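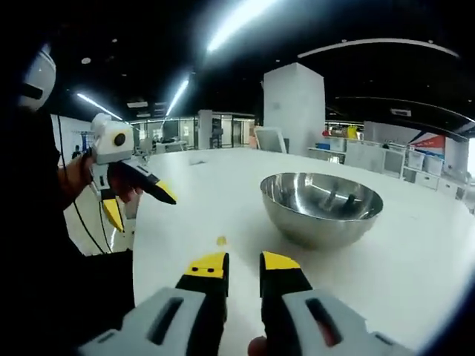

27 Apr 2019

Rind dough, second try with the Tramer flour. I used 687 g flour and 60 g rye starter, water the same as last time. The dough was softer than I expected, so I gave it one more fold after 86 minutes and did not add flour.

Gorazd says that our starter is too sour and I should feed it twice before baking. Maybe he is right -- in December we did so and the crumb was more open. I will try it with the next batch.

The first loaf stuck to the basket on one side. Rice flour is finished, please somebody order it (Sadia has the login for the shop).

Baked with the lid on, then without. The crust is good, the bottom a little pale. Sohail wants a loaf with 100 g more water. I am not sure our flour can hold it, but we can test with half a dough.

To do: clean the scale, write the new date on the starter jar.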